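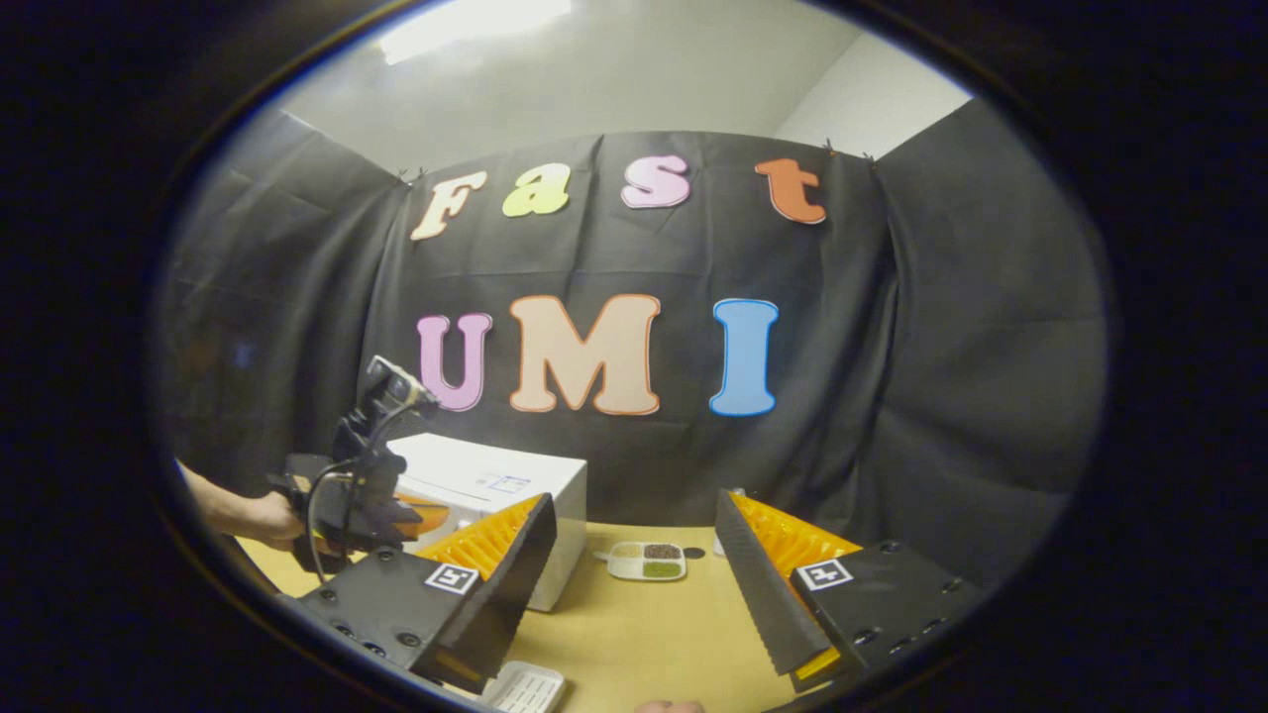

Milagros Espinoza cooks on one table. Has done for years, she says, ever since the lease on the Ledesma Street place went and she moved her cookery sessions to wherever would have her. Today it's a pale wooden top, black cloth behind, and on it a little white dish in three sections: something tan and grainy, something dark brown that looks like seeds, something green. I ask what's what. "Ask me at the end," she says. "People guess first. They always guess wrong on the brown one."

We've got 40 minutes before she needs the table back. She talks fast, I write faster, apologies for any gaps.

The sessions are called Small Kitchen and they're for people who have, in her words, "a plug and a flat surface". Students, people in a single room, one man last March living over a garage in Fakley with his cooker still in its box. No hob. No oven. A microwave and maybe a toaster.

"I got fed up with recipes that start with preheat," she says. "Preheat what? Half my lot haven't got anything to preheat."

So what do they cook? Grains, mostly, to begin with. Then greens. Then bread with things on. She's firm about the greens. Chopped small, splash of water, plate on top, 90 seconds, look, then decide. "Everyone gives them four minutes. Then they tell me they don't like spinach."

She learned a lot of it from Clifford Perron, who ran a canteen in Ridunau and hated waste. He'd do a whole lunch out of two microwaves and a kettle. "He timed everything on the wall clock, never trusted the dial. I'm the same now. The dial is a suggestion."

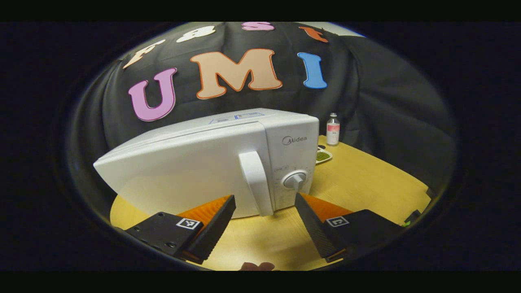

The Midea, with greens on a plate to the right.

I ask about the microwave. Does it matter which? She pulls a face. Not much. She likes a knob over buttons, because people turn a knob without thinking and buttons make them hunt for the booklet. She likes a proper handle. And white, as you can see when it wants wiping. "Dark ones hide it. I don't want it hidden."

Where it goes matters more, she says. Most people shove it in a corner with the door opening onto a wall, then they're reaching round it with a hot bowl. Her rule is open the door all the way before you decide where anything else lives. Leave that bit clear. Everything else can squash up.

Othmane Saber, who helps her with the evening group, disagrees with her about this and about nearly everything. He'd put it up on a shelf and get the table back. They've been having this arguement for 2 years. "He's tall," says Milagros. "He doesn't have to look up into a bowl of boiling soup." Othmane, when I ring him later, says a low shelf, he's only ever said a low shelf.

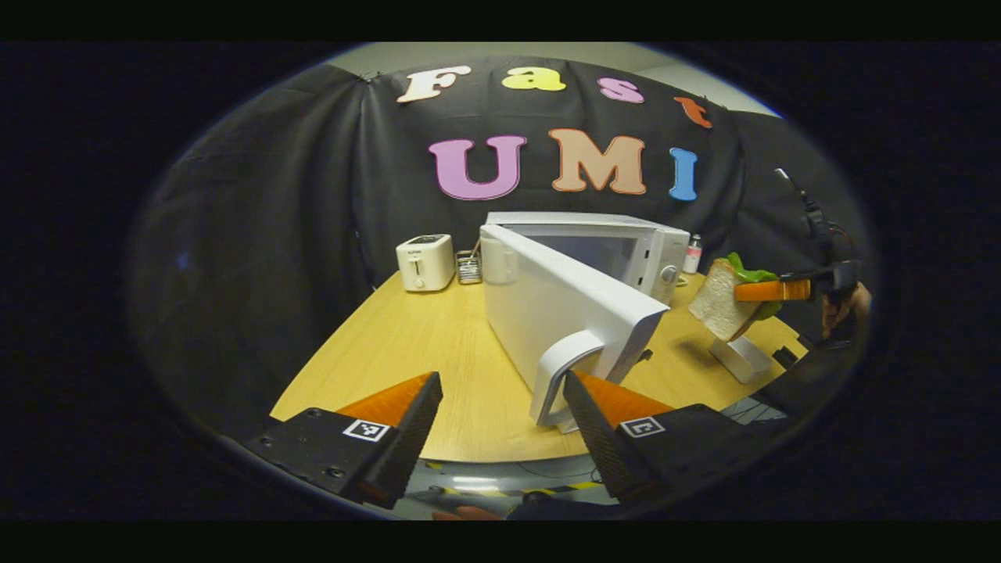
Then the bread. She gets quite worked up about the bread. Never in the microwave, not even to warm it, it goes to rubber. Toast it or leave it alone. Lettuce goes on last, dry, and if you're taking it to work you carry the leaf seperately. The toaster earns its spot for that alone, she reckons, two slots is plenty, and it can go away in a cupboard the rest of the week.

Does anybody need more than that? A pan? A grill?

"Later, sure. Get a hob ring when you've got the money. But I've had people eat well for a whole winter off what's on a table like that. Lizeth Castaño did. She came to me living on crisps, and now she sends me photos of lentils."

There's a booklet coming, 51 recipes, put together with a small outfit called Clisura who do the printing. It was meant to be out already. The hold up is the photos, and also Milagros, who keeps taking recipes out. The baked egg has gone. So has a chocolate thing in a mug. "Everyone's got one of those. It's a sponge, in the bad sense."

What stays? A barley soup. Greens with garlic. Rice the slow way, half power, lid on, leave it be. And a tomato thing on toast from Trinidad Fuentealba's mother, which needs a spoonful of vinegar at the end and is apparently wrong without it.

Time's up, she wants her table. I never did get an answer on the brown one. My guess was mustard seed and she just laughed.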